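Folledska Library Friends - minutes, March 2024

Minutes of the last meeting were approved. The book sale fund stands at 4,000 dollars. Gumar quoted 200 dollars to repair the return slot - agreed.
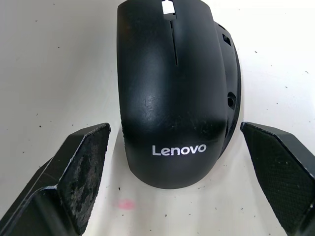
Lenovo mouse, black.

Public computers: two desks will stay open until 8 on school nights. The sign-up sheet moves to the front counter.

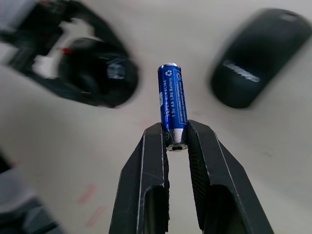
Summer reading starts in July, with Flalla printing the bookmarks. Small supplies will be bought from the same budget, including AA batteries like the one shown, for the story room clock. Book list to follow.

Meeting closed at 8.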